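Workplace Automation Forum > Staff Impact > Sorting and table-setting duties after the arm trials

Lodport_Ops
Posted Jul 27, 2021
Our site has been asked to comment on the Hillomus proposal, under which an arm would take over bowl sorting at the preparation tables. The work is at present shared by 6 attendants. Management has stated that no position will be removed before May. 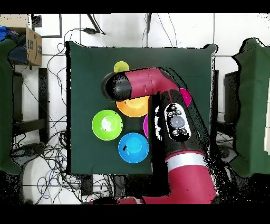
The proposal gives a target of 500 bowls per shift. It does not say who will be responsible when the arm stops. I would welcome the experience of other sites.

shehu_floor
The Shehu site adopted a similar arrangement. Attendants were retrained as cell operators at the same grade. Strain complaints fell – this should be recorded in its favor.

Cirkarum_Rep
I must disagree with the previous member. At Cirkarum the grade was kept, but the duties grew and the breaks were shortened. Staff now clear faults alone.

shehu_floor
That is a matter of staffing terms. Our agreement requires two operators at each cell.

Lodport_Ops
Thank you both. May I ask whether the two-operator rule was in writing before the trial began?

shehu_floor
It was. Section 58 of the site agreement.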